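Rekeying the storage unit, part 2

Last time I covered why I stopped carrying a separate key for every padlock on the property. The count had reached the point where I was labeling keys with paint pen, and the paint wore off in a season. This post covers the replacement plan and what I learned about keyed-alike sets.

A keyed-alike set is a group of locks cut to the same bitting, so one key opens all of them. This differs from a master-keyed set, where each lock has its own key and a second key opens the whole group. Master keying adds extra shear points in the pin stacks, which makes each lock easier to pick and slightly more sensitive to wear. For a shed, two gates and a rented unit there is no case for it. I wanted keyed-alike and nothing else.

The local shop in Grendstead will key alike anything with a removable cylinder. Most low-cost brass locks do not have one. The body is drilled, pinned from the bottom, and the pin holes are plugged and faced off. Rekeying one means drilling out the plugs, and at that point the labor costs more than the lock. The alternative is to order by key number. Mine is 2759, stamped on the bow of the original key, and the supplier (Deligiannis, mail order only) matches it at no charge.

Brass against hardened steel came up in the comments on part 1. Brass bodies saw and drill easily. They also do not rust, and the internals keep moving after a wet winter. My steel lock on the Pendport gate seized in its second year. The shackle is the part most often cut anyway, and a brass body with a hardened shackle is adequate for anything I would leave behind a chain-link fence. If the hasp is held on with wood screws, the lock grade makes no difference at all.

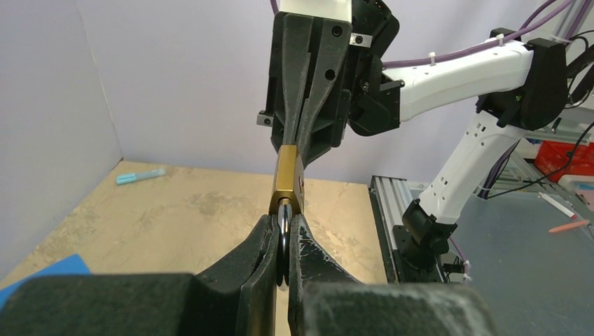
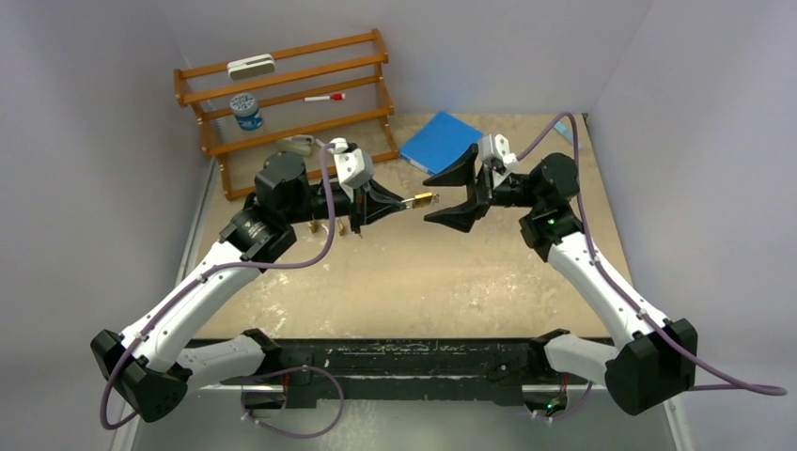 Brass-colored body, metal shackle.

On lubrication: no oil. Oil collects grit and turns to paste around the pins. Graphite works but migrates onto the key, then onto your pocket. I have moved to a dry PTFE spray, one short burst into the keyway and one into each shackle hole, then work the key in and out until it comes out clean. Twice a year is enough here. If a lock has already been oiled, flush it with contact cleaner and let it dry overnight before applying anything else.

Styliani Christodoulou wrote in to point out that I had the shackle clearance measurement wrong in part 1. She is correct. Vertical clearance is measured from the top of the body to the inside of the shackle curve with the lock closed. I had measured it open. The corrected figure for the shed hasp is 30 mm, and a standard shackle fits with room to spare. The table in part 1 has been updated.

Remaining work:

Gate hasp still needs through bolts with the nuts on the inside.
Unit door takes a disc lock, which cannot be ordered to my key number. It stays on its own key.
Spare key goes in the Nonach box by the meter once I replace the box's gasket.

Part 3 will be the hasps. I expect to get to it in June.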